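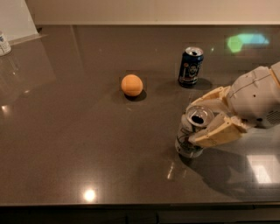 Resealing the joint between a countertop and a wall

The joint at the back of a kitchen counter moves a little with the seasons, and the sealant in it fails before anything else in the kitchen does. Typical signs are a dark line along the wall, a bead that lifts when pressed with a fingernail, or paint that bubbles just above the counter. The procedure below covers a straight run with no backsplash, where the counter meets a painted wall directly.

Tools and materials
Plastic scraper
Utility knife with a new blade
Caulk gun
Neutral-cure silicone, or a paintable hybrid sealant if the wall will be repainted
Painter's tape
Isopropyl alcohol and lint-free cloths
Foam backer rod for gaps wider than 1/4 inch
Finishing tool with a rounded tip

Acetic-cure silicone (the kind that smells of vinegar) is cheaper, but it can etch some stones and attacks unsealed metal trim. Use neutral cure unless the countertop maker states otherwise.

1. Remove the old bead
Clear the counter along the full run. Cut along the top edge of the bead with the knife held nearly flat to the wall, then along the bottom edge with the plastic scraper. Do not use the knife on the counter side. A polished surface shows every scratch, dark colors most of all.

Pull the bead out in long strips. Soften any residue with a silicone remover gel, leave it for 45 minutes, and scrape again. Check the gel on a hidden spot first. New silicone does not bond to old silicone, so a thin film left behind will cause the repair to peel.

2. Clean and dry
Wipe both faces with alcohol, turning the cloth often. If water has reached the drywall edge, let the joint stand open until the paper facing is dry and firm. Soft or crumbling drywall has to be cut out and patched before going further.

3. Pack wide gaps
Press backer rod into any gap wider than 1/4 inch, leaving it 1/4 inch below the surface. The rod limits the depth of the sealant and keeps it from bonding on three sides, a common cause of tearing.

4. Tape
Run one strip on the wall and one on the counter, each 1/8 inch from the corner. Burnish the edges down. On textured paint, seal the upper strip with a very thin smear of paintable caulk – otherwise silicone creeps under it.

5. Apply and tool
Cut the nozzle at 45 degrees, slightly smaller than the gap. Push the gun forward at a steady rate and fill the joint in one pass. Tool the bead within five minutes, using light pressure and a single stroke where possible. Remove the tape at once, pulling it back over itself at a low angle.

6. Cure
Keep the joint dry for 24 hours, or longer if the cartridge says so. Cure slows in cold rooms and in very dry air, and a room temperature above 60 °F is preferable. Do not lean heavy items against the wall side during this time.

Inspect the bead once a year. Short defects can be cut out and replaced, but once a third of the run has lifted, redo the whole length.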